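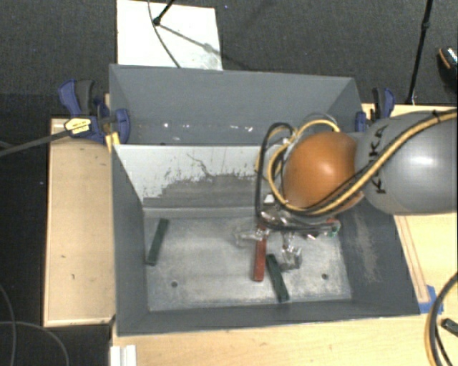

Gredell, 2026-07-15

Well, the winter swap at the old Szabo hall was a cracker! I got there at five past eight with my thermos and the queue was already past the bakery (the one with the good vanilla slices, and yes, I had one for brekkie). We took 432 dollars on the door, which is 83 more than last July, and the Desard Road mob brought so much lemon butter that I'm still eating it on everything.

I came home with a bag of seed spuds, a rhubarb crown and a cookbook I've owned twice before – no regrets. If you left a blue casserole lid behind, it's on my kitchen bench.

Next up is the soup night at Ulletti. Tickets are 5 dollars, kids free, and please bring your own bowl and spoon. I'm doing pumpkin again, so get in early!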